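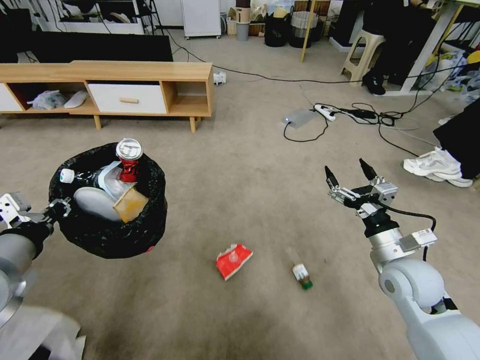
Housekeeping > Waste and Recycling > Unit requests

Ticket 827: Liner slips and recyclables going in with the rest
Property: Wuvville, furnished unit
Opened by: Luminița Lungu
Assigned to: Maricica Husar
Status: Reopened

Luminița Lungu, 9:10 am
Second complaint on the black round bins. Tenants say the liner slides down once the bin gets full, and then trash ends up on the carpet. Jellard sold us these liners as a match for the bin. Please check whether we need another size before I sign for another case. Our last case was 50 rolls and I don't want to be stuck with it.

Maricica Husar, 10:25 am
I have my doubts that the liner is the problem. "Slides down" is what people say when they haven't folded enough of it over the rim. I would like to see one slip before I blame the supplier. The floor by the bed has a water bottle, a crushed can, a tissue and a takeout box on it, and I can't get from that to "the liner failed." Trash on a carpet is trash on a carpet. 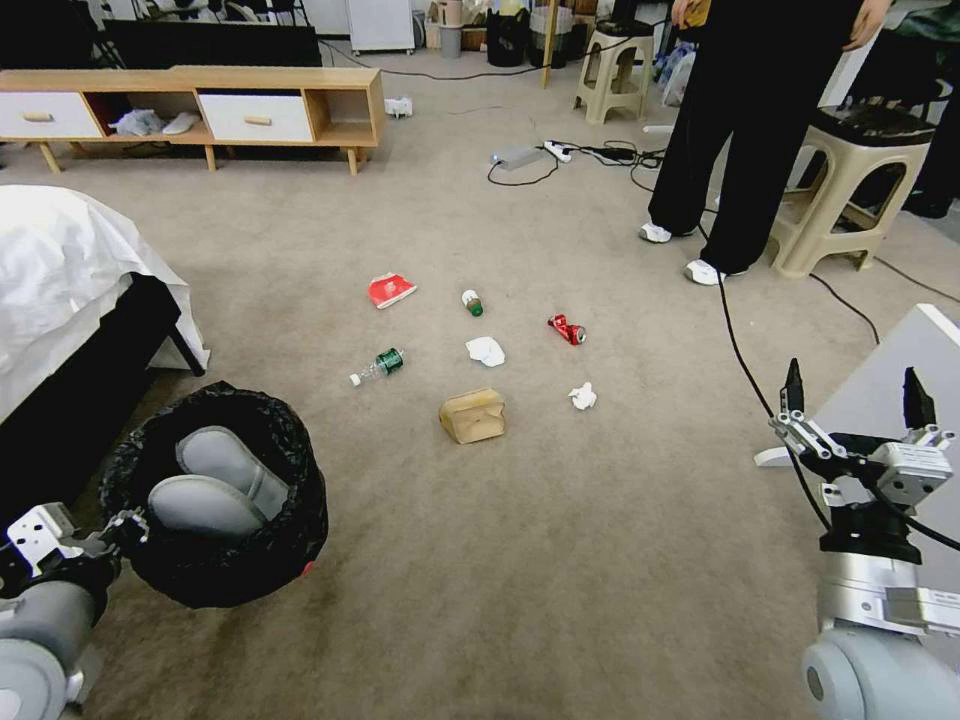
Attachment 2: floor near the bed, bin at left

Hüsnü Yaman, 11:40 am
Tried it myself with an empty bin from the Manole storeroom and the same liners. Folded the edge over by a hand's width, tied a small knot in the slack at the back, filled it with cans and cardboard. It held. Then I did it the lazy way with hardly any fold and it slid on the first heavy bottle. So the size is OK if you do it right. Whether tenants will do it right is another matter.

Maricica Husar, 11:55 am
Thanks. One try with an empty bin is not a lot to go on, but it agrees with what I thought. Did you test with anything wet? Half-full bottles are what I would worry about.

Hüsnü Yaman, 12:30 pm
No. Will do.

Luminița Lungu, 1:05 pm
Fine, but there is a second part to this ticket and you both skipped it. Plornetti charges us a sorting fee when cans and bottles come down in the black bags. We paid it on 22 bags in December.

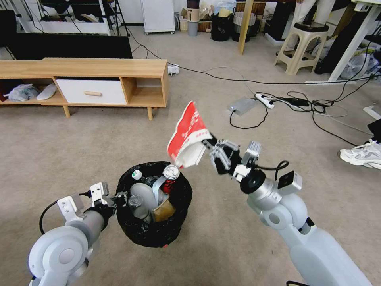
I've asked for a separate recycling bin in each unit twice now and was told that tenants wouldn't use it. Maybe they won't. They certainly can't use one they don't have. Can, bottle, cardboard, all in the same liner, every unit I've looked at.

Maricica Husar, 1:20 pm
I'm the one who said they wouldn't use it, and I still think so. We put blue bins in the hallway at Manole and got food in them within a week. But I have no figures for bins inside the units, so I'll agree to a trial. 10 units, one month, same tenants throughout. If the fee doesn't go down I would like the bins back.

Hüsnü Yaman, 3:45 pm
Wet test: two half-full bottles, wide fold, knot at the back. No slipping. Bottom of the liner stretched some. I wouldn't carry it far.

Action items
Keep current liner size, hold the new Jellard order until the trial is over
Fold-and-knot note to go on the inside of the unit door (Hüsnü)
Pick units for the recycling trial (Luminița)
Ask Plornetti what they count as a mixed bag, in writing this time (Maricica)

Status changed to: Waiting on vendor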